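Call for Participants: Drawer Day at Allasside

Roltero is holding a one-day open house at its Allasside workshop this January, and we are looking for people to come and be useful at it. We make software that is supposed to teach robots to handle household stuff. The stuff has so far been winning.

There are two ways to take part. You can come as a visitor, in which case you watch, ask questions and eat our cookies. Or you can come as a demonstrator, in which case you get paid, you hold a gripper in your own hand for a good part of the day, and you eat our cookies. This notice is mostly for the second group. The first group only has to fill in the short form on the visitor page and show up.

What demonstrators do

You will be given a hand-held gripper with a camera on it. You squeeze, the fingers close. You let go, they open. With this you will do small jobs at a table or in a drawer: pick up a sock, put a sock somewhere else, take a sheet of paper off a pile of other sheets, move a cloth out of the way. The camera sees what the fingers see, and the robot at the far end of the room will later be asked to do the same kind of thing with less grace and no hourly rate.

You have been doing these jobs since you were four years old. You will be surprised how bad you are at them with two fingers that don't bend where yours do. Give it half an hour. Nearly everyone stops swearing by then.

We don't use tidy props. Our first open house had foam blocks in primary colors, and a visitor asked, very politely, when she could see the robot do something she had at home. So now it's other people's drawers, more or less: old prints, sheets of paper that slide, socks, things with sleeves or without. Shiny paper is a favorite around here, in the sense that the engineers complain about it all week.

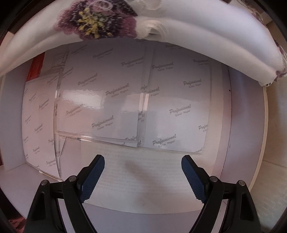
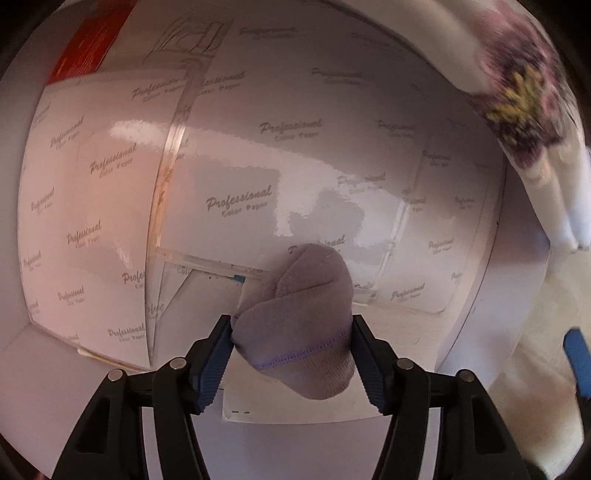 Drawer work, through the gripper camera.

Each job is short. You do it, you put things back in some kind of mess, you do it again. Please note the word "again." If you are a person who gets restless after folding one towel, the visitor form is right there and we will think no less of you. If you find repetitive sorting soothing and have been waiting for a stranger to pay you for it, keep reading.

Who we are looking for

We have 11 demonstrator places. We would like a mix of ages, hand sizes and temperaments. Left-handers are very welcome, as our last crew had none and the robot has apparently picked up an attitude about it.

You should:
— be 18 or older
— be able to sit or stand at a table for stretches of an hour, with breaks
— be comfortable squeezing a grip handle many times over (tell us if you have wrist trouble; one of the grippers has a lighter spring)
— be fine with visitors standing behind you and having opinions

You do not need any background in engineering. A few of our best demonstrators have been a school cook, a piano tuner and a retired mail carrier. One of our worst had a doctorate in robotics and kept trying to improve the handle.

The day itself

Doors open to demonstrators at 9:00 and to visitors at 11:00. The two quiet hours are for training, practice and coffee. From 11:00 until 3:30 you work in turns, one hour on and half an hour off, while visitors wander through. At 1:00 everything stops for the robot's own demonstration, which uses recordings made by earlier crews. It will attempt a sock. We make no promises regarding the sock.

Zandora, who build the hand-held grippers, will have a bench by the loading door with one taken apart so you can see the linkage and pins. They are happy to answer questions and less happy when people pocket the springs. Lunch is from Tsoukalas, the bakery across the street, and there will be a vegetarian tray that the rest of you are asked to leave alone until the vegetarians have been through.

We wrap up at 4:00. If you want to stay and help put the drawers back in order, you will be the first person who ever has.

Pay and practical matters

Demonstrators are paid $400 for the day, training included, by bank transfer within two weeks. Lunch is on us. We do not cover travel, though the parking lot is free and the bus stops at the corner.

The gripper cameras point down at the work, so mostly they catch the table and whatever you are holding. Sleeves, watches and nail polish do turn up now and then. You will sign a release for the recordings. We read it out loud on the morning, all two pages of it, so bring your coffee. There is no sound recorded, which past crews have been glad to hear.

So far our crews have made 2,981 recordings. We would like to get past three thousand before lunch, and there is a cake riding on it.

The workshop is on one level, with a step-free entrance on the parking lot side. It is warm near the robot and cold everywhere else. Dress in layers, and skip the dangling bracelets, as the linkage will find them.

How to apply

Send us a few lines through the contact form with the subject "Drawer Day." Tell us which hand you use, whether you have done anything like this before (no is a fine answer), and what the worst drawer in your home has in it. The last question doesn't affect your chances. We just like reading them, and a few have ended up as tasks.

Applications close on 27th December. We will write to everybody in the first week of January, including the people we can't fit in, and those people get first pick of places at the next one. Demonstrators will receive the exact date, a map and the release form with their confirmation.

Questions about access, diet or the lighter spring can go through the same form. Please don't call the workshop number. It rings next to the robot and we are usually holding something.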